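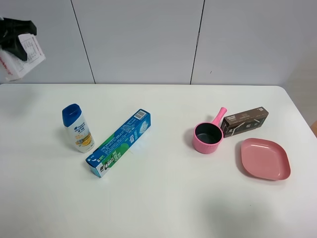
White tabletop, pale grey panelled wall behind.

Bench work for a marine tank: pumps, probes and salt

By Aisling Coughlan

The notes below cover routine jobs done away from the display. They were written for a 636-litre mixed reef with two return pumps and a protein skimmer, but nothing in them depends on volume except the salt mixing.

Descaling a return pump

Coralline algae and calcium carbonate build up on the impeller, the magnet and the inside of the volute. Flow drops before noise increases, so go by the overflow level and not by ear.

1. Isolate the power at the wall. Close the gate valve on the return line, then undo the union.
2. Remove the volute cover and draw the impeller straight out. Ceramic shafts snap if levered sideways.
3. Dissolve 100 grams of food-grade citric acid in each litre of warm tap water. Use a plastic tub, and wear glasses while the powder is going in.
4. Submerge the parts for 90 minutes. The fizzing will slow well before then; leave them in.
5. Work a bottle brush through the magnet well. Twist pipe cleaners together for the shaft hole.
6. Rinse in tap water, then in RO water. Refit the O-ring with a smear of silicone grease.

Vinegar does the same job and takes overnight. Do not mix either one with bleach, and do not use the same tub for both unless it has been rinsed and dried in between. Hydrochloric acid is faster again, but it attacks some bearing materials and there is no need to keep it in the house.

A spare impeller is worth having. Stindine sells the rotor and shaft as one assembly for its older DC pumps, though the O-ring has to be ordered separately.

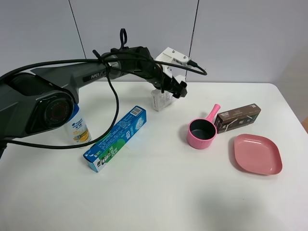 Looking after pH and salinity probes

Never store a pH probe in RO water. It draws ions out of the reference cell and shortens the life of the probe. Use storage solution, or pH 4 buffer if there is none to hand.

For slow response, soak the tip in the storage solution overnight and recalibrate with fresh sachets. Discard an opened sachet the same day. Conductivity probes are simpler: a soft toothbrush, a short dip in vinegar, a rinse, then shake out the air bubbles before taking a reading. One trapped bubble will read low by a wide margin.

Label each lead at both ends. Paint pen lasts longer than tape in a damp cabinet.

Mixing salt

Add salt to water, never water to salt. The other way round gives a high local concentration at the bottom of the drum, and calcium carbonate comes out as a white haze that will not redissolve.

Roll or stir the whole bucket of dry mix before weighing any out. The components settle in transit by grain size. An unstirred bucket of Ordale gave me a magnesium reading of 1,554 ppm from the last third, well above the printed figure.

Weigh the salt in grams. Cups vary with humidity. Check specific gravity at tank temperature, and mark the drum on the outside at the fill level once it has been measured properly.

Salt creep on a benchtop comes off with a damp microfibre cloth. Wipe twice – the first pass mostly moves it.
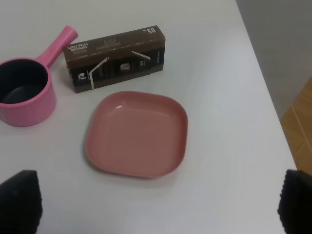
Dinesh Thampi: Agree on citric. One addition for the pumps: check the magnet for hairline cracks once the scale is off. Mine had swollen on one side and was rubbing the well, which I'd been blaming on calcium. Also, do you soak the volute O-ring with the rest or keep it out?

Aisling Coughlan: Keep it out. Wipe it with RO water and look for flat spots.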